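## 6. Preparing the Match Clock and Scoreboard Console

Please read this section one time to the end before you connect anything. It is for the person who operates the Zamari console during a soccer match. If you only want to change the team names, go to step 9.

### Before you start

You need:

- the Zamari console with its power supply
- the gray data cable (14 meters)
- the operator key, which the club receives with the license
- the team sheets of both sides, signed by the referee

**Caution:** Do not connect the data cable while the scoreboard is switched on. The display driver can be damaged, and the repair is not covered.

### Connecting the console

1. Switch off the scoreboard at the main switch. The small red light must go out completely. This can take up to one minute.
2. Put the console on a flat table with a clear view of both goals and of the referee's side of the field.
3. Push the data cable into the port marked OUT until it clicks. The port marked IN is used only when a second console is connected.
4. Connect the power supply and switch on the scoreboard first, then the console.
5. Wait for the ready tone. If you hear three short tones, the console did not find the board. Switch off both and repeat from step 1.

*Note:* At the Cirkwood ground the main switch is inside the equipment room, behind the corner flags. Ask Bereket Yimer for access on the evening before the match. On match day he is usually with the referees and hard to reach.

### Setting the match

6. Turn the operator key to position 2 and press MATCH.
7. Select the competition. For a league match the halves are 45 minutes. For the Tilahun Cup youth rounds choose YOUTH, and then enter the length of the half by hand, as it is different for each age group.
8. Select if the clock counts up or down. Most referees in our league prefer that it counts up. Agree on this with the fourth official before the teams come out.
9. Press NAMES and enter the home side, then the visitors. The board can show nine letters for each name. Longer names are shortened automatically, and the result is not always nice, so it is better you decide the short form yourself.
10. Press STORE. The display shows 0–0 and the clock stands still.

**Caution:** When you press STORE again after kickoff, the score returns to 0–0. To correct a goal which was not allowed, use GOAL MINUS only.

### During the match

11. Press START at the whistle, not at the moment when the players line up.
12. For a goal, press GOAL PLUS on the side of the team that receives the goal on the score. An own goal is entered for the other team.
13. Stoppage time is shown on the board only when the fourth official has raised it. Enter the minutes with the arrow keys and press ADD.

*Note:* If the clock stops by itself, do not restart the console. Press and hold START for five seconds. The console takes the time from its internal memory and continues — you will lose no more than one second.

### Error codes

| Code | Meaning | What to do |
|---|---|---|
| 97 | Operator key not recognized | Remove the key, clean it with a dry cloth, insert again |
| 129 | No signal from the board | Check the data cable at both ends |
| 747 | Memory full | Delete old matches with CLEAR OLD |

Write down every code in the match log, also when the problem disappeared. Hamdia Gidey collects the logs at the end of each month and sends them to Dravus, where the console is serviced.
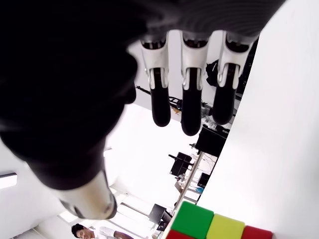

*Fig. 6-1. Hand with white finger segments and black fingertips.*

### After the match

14. Press END when the referee has finished the match. The result is now saved and cannot be changed from the console.
15. Switch off the console first, then the scoreboard.
16. Remove the operator key and give it back to Adanech Kahsay at the club office.

If the saved result is wrong, write to the league the same evening and attach the signed team sheet. For how to print the match report, see Section 7.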